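# Visit to Oprea at Grarkovthorpe: the hand-held gripper kit

Notes by Zbigniew Witkowska, for the colleagues at Studell who could not travel. January 10, 2018.

I went with Kidus Belay by the early train and we were at the gate before the office opened. Oprea has the upper floor of a former school in Grarkovthorpe. The ground floor belongs to a firm which repairs sewing machines, so we first rang the wrong bell and a lady kindly sent us up the stairs.

The purpose was to see the kit they sell under the name Fondavgate. It is a gripper which a person holds in the hand and works like a pair of big tongs, and the camera on it records everything. From these recordings one can later teach a robot arm. We at Studell want to know if it is good enough for our laundry project, or if we should build our own.

## Arrival and presentation

The presentation took longer than was promised. The most useful part was the price list. One kit costs 3,237 pounds, with the camera, the charger and one spare pair of fingers. Training for the staff is extra. There is a discount if one orders more than four, but they did not want to put the percentage on paper, and I have asked for it by e-mail.

They offer also a recording service. In this case their people go with the kit to a home or a flat and bring back the finished recordings, sold in packets of 100. Kidus asked who checks the quality. The answer was that each recording is watched once by a second person, and the bad ones are replaced free of charge within 19 days.

## Cloth work in the bedroom

After coffee we saw the kit used on a bed. I was glad of it, as most sellers show only cups and blocks, and for us cloth is the whole question. The piece was blue and quite rumpled, on a cream duvet, so the contrast was good. The fingers are black, with wide flat pads at the ends which point to each other, and the body is white.

What I noticed is how wide the camera sees. The picture takes in the bed, the headboard and the boxes at the wall, all bent at the edges. For the learning this is an advantage, they told us, but I think that for our customers it is a matter of privacy and we must write something about it in the contract.

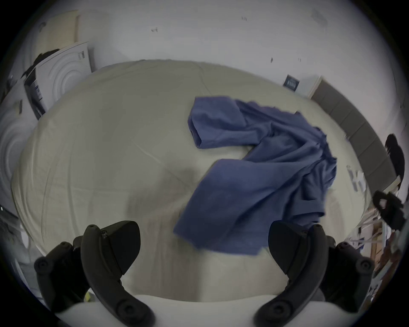
## Trying it ourselves

We both had a turn. The kit is lighter than I expected, but after a quarter of an hour I felt it in the wrist. Kidus has smaller hands than me and could not reach the trigger comfortably. They have a shorter handle in preparation, to come in August.

- Picking up a towel from a flat table was easy from the first time.
- Taking only the upper layer of two was difficult. I managed it with the thin fingers, and not with the wide ones.
- The battery is changed without tools. The screws of the fingers need a small key, which is in the case.
- The light on the handle is hard to see by a window, and I once believed I was recording when I was not.

## Questions which stay open

The guarantee is 72 weeks, an unusual number, and I did not understand if the pads are included. The manual is clear but has no chapter about cleaning. Also we did not see how the files are sent to the customer, as the person responsible was ill that day.

My opinion is that we should rent one kit for a month before we buy. Kidus would prefer to order a packet of recordings first and look at them with the whole group. He will bring his own notes to the next meeting, together with the sample pads, which are in his drawer for anybody who wants to feel the rubber.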